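Sterkum Residents' Forum
Building Matters > Interior doors, repainting and replacement
Posted March 23, 2020

Sarkgate_Office wrote:
Residents are reminded that the repainting of interior doors in the Sarkgate building requires written approval. Applications received before the end of August will be reviewed under the present rules. The fee is $16 per door, and a refundable deposit of $300 applies to any replacement. Arched panel doors may be painted in a solid color or left in a natural wood tone.
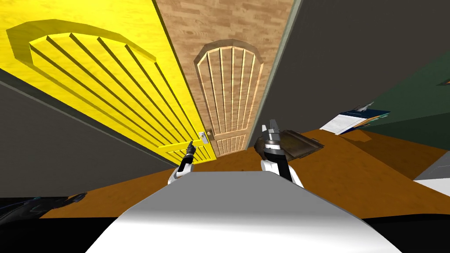

Sarkgate_Office
Forum Moderator, Building Standards

Grooved panels must be sanded by hand before any coat is applied. Two coats are required — a single coat will not pass inspection.

unit255 wrote:
I respectfully object to the deposit. The previous schedule asked for no deposit where the new door matched the old one in size and swing. Residents who replace like for like should not be asked to set aside $300.

chiang_row wrote:
I do not share that view. Two doors on our floor were hung badly last year and the frames had to be repaired from the common fund. A deposit is a fair request. I would, however, ask that it be returned within 16 days of inspection.

unit255 wrote:
The frames were damaged by the contractor, and the contractor should have paid. I ask that the office publish the repair invoice.

Sarkgate_Office wrote:
The invoice may be read at the front desk during office hours. The return period for deposits will be placed on the next agenda. Residents with oak or other open-grained wood should also note that oil finishes are permitted, provided the product is listed. Novico clear oil is on the current list.

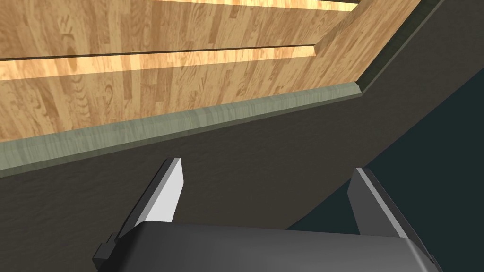 May an oil finish be applied over old varnish?

The varnish must be removed first, and the bare wood sanded along the grain.

chiang_row wrote:
Thank you. Please confirm whether closet doors are subject to the same fee.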